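Saddale workshop tries out gripper pads, and I had a go too

25 September 2024

I spent most of yesterday at the Saddale workshop, where the Rasosov people are halfway through comparing finger pads for their hand-held grippers, and I came home with sore thumbs and a lot of notes. If you've been following this since August you'll know the plan: same handles, same cameras, two kinds of pad, and a long list of dull kitchen jobs to find out which pad makes a mess of things first.

The two pads in the running are the ridged foam that Rasosov has always fitted and a smoother one from Khokhar, cast in one piece and a good bit stiffer. I'd gone in expecting to like the Khokhar pads (they look so tidy!) and on hard, flat things like mugs and tins I did. They close with a nice firm feel and you don't have to fiddle. Soft things were another matter. I squashed a bread roll so badly on my second try that it went straight in the bin.

Up to now the team has logged 3,094 recordings over 11 weeks, with 5 people taking turns on the handles. Every recording gets marked as clean, clumsy or dropped, and the marks are done by someone who didn't do the job, so you can't be kind to yourself. They wouldn't give me the split between the pads, which I think is fair enough while the trial is still going, but they did say the gap on breakfast jobs is wider than the gap on anything else.

There's a camera question in the mix as well. Gerkport has lent the workshop a set of wide-angle lenses, and half the sessions are being run with those. The wider view catches more of the table, which the software likes, but straight edges near the sides bend so much that one of the regulars told me it took a whole morning to stop reaching past things. I had the same trouble. My first few grabs were miles off and I kept wanting to look up and check with my own eyes.

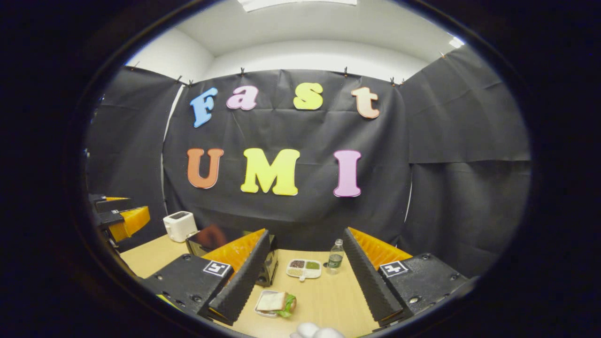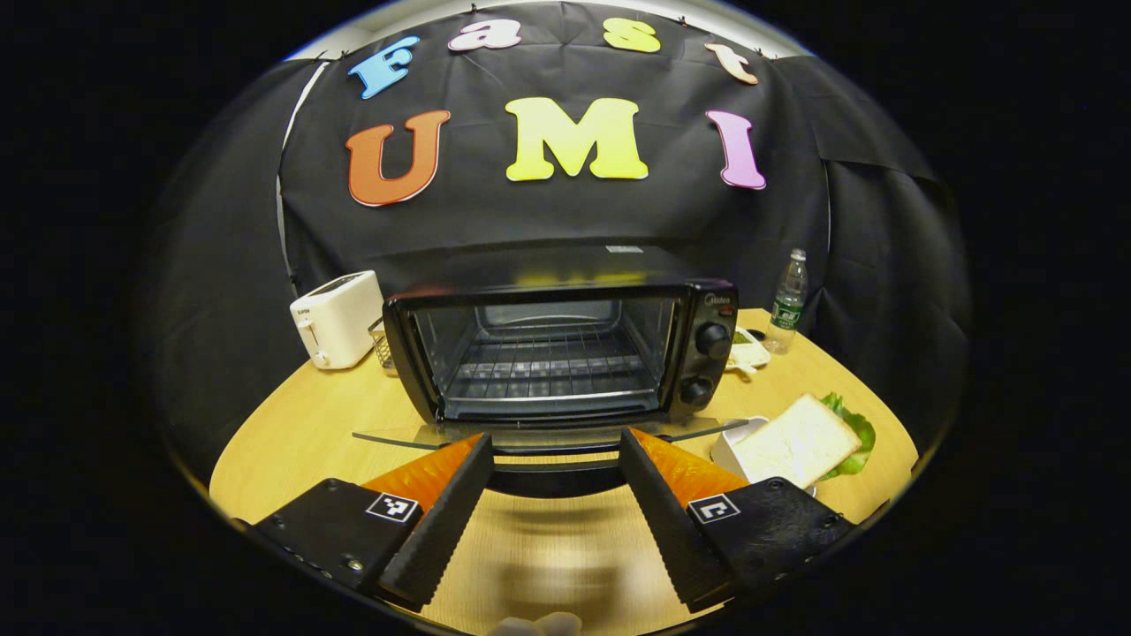

The jobs I most wanted to try were the fiddly ones, the sort where you have to line the fingers up before you close them and there's no room to be sloppy. Picking up a sandwich comes high on that list, as you want enough squeeze to hold it together and not so much that the lettuce slides out of the side. Thin things are harder still. The clear tray held between the fingertips in front of the oven door is the one that had me muttering, as you need to keep it level the whole time and you can barely see its edges. I tried it with both kinds of pad and much preferred the foam, though my hands were tired by then and I wouldn't call that a proper result.

The trial runs for another 2 weeks. After that the recordings go off for training and the arm gets its turn at the same list of jobs, using whichever pad has the better marks. I've asked to come back for that day and they've said yes, so long as I bring my own bread rolls.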